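Subject: Re: [fabric-care] Grey mesh cover, pressing marks under the cloth
From: Maricica Bucur
Date: 14th January

Replying to the Visovby query, with the relevant part quoted below. 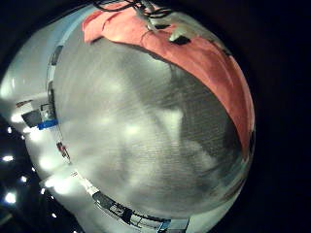

> We tried the Prellow cloth over the grey covers before storage. Two came out
> with a faint shine along the fold. Is it the cloth or the weight on top? And
> does the colour transfer if they are left together through January?

The weight, in my view. A fine ribbed weave flattens under load, and the shine follows the line of the load. We stacked 3 covers at Isemton with a 500 g bag on each and got the same mark with plain white cotton in between.

On colour: I would not leave a pink or red cloth against grey until you have tested it. Damp a corner, press it on a scrap of the grey, leave it overnight under a book. If the scrap is clean, go ahead. Nedelcu rate their grey fabric at 3,000 rubs, but that is a dry abrasion figure and says nothing about dye.

Other points:

Fold the cloth loosely over the top edge. A soft crease in the cloth is fine — a hard one prints through.

Keep leads and plastic clips off the pile. A connector will dent the weave through 2 layers of cloth.

For the shine you already have, steam from the back and brush along the lines with a soft brush. Do not iron the face.

Could you send the wash code from the Visovby covers? Ours are an older batch and the backing may differ.

Maricica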